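Bring back the bottle deposit

Calgate stopped taking bottle deposits when I was in grade school, and the town has been arguing about litter ever since. I think the deposit should come back. I also think most of the reasons given against it are weak.

The main complaint is that we already have curbside pickup, so a deposit would be doing the same job twice. Curbside works well for people who drink at home and have a bin. It does very little for the bottle finished in a parking lot, at a ball field or on the walk back from the bus. Those are the ones that end up in the creek behind Lambert Street. In June the town crew pulled 3027 bottles and cans out of that creek. The June before, it was 2586. Curbside pickup ran every week of both years.

A dime changes how people treat a bottle. Some will carry it home for the dime. Others will still toss it, but then somebody else has a reason to pick it up. When I was a kid that somebody was me. My brother and I worked the fence line at the Gillitz ballpark and came home with enough for candy and once, after the county fair, enough for a used basketball.

The second complaint comes from store owners, and I take it more seriously. Returned bottles are sticky, they draw wasps, and they take up room. A small shop like Ekow Market has one narrow back room and should not have to fill it with other people's empties. But the plan before the council leaves out any store with fewer than 46 parking spaces. It would put 3 return sites in town, all run by the hauler. I would like a fourth on the north side, where fewer people have cars, and I have written to the council to say so.

The third complaint is that a deposit is a tax. A tax does not come back to you at a counter. If you bring the bottle in, you have paid nothing. If you don't, you have paid ten cents to have someone else deal with it — a fair price, in my view, and a good deal less than the creek crew costs.

What I can't accept is another year of signs asking people to do the right thing. We have had the signs. The creek is no cleaner.

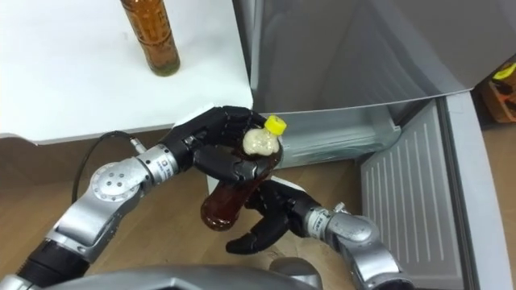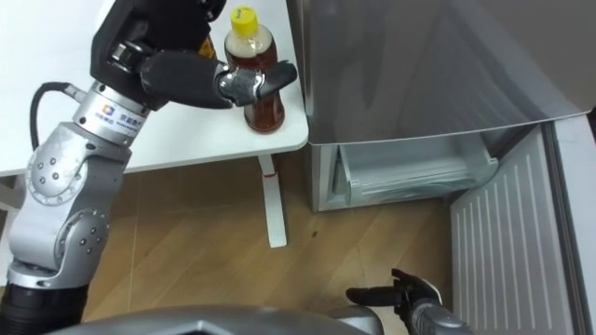

Would people have to rinse bottles before returning them?

Only empty them. The plan asks for bottles to be drained and whole, with the label still on so the code can be read. Caps can stay on or come off.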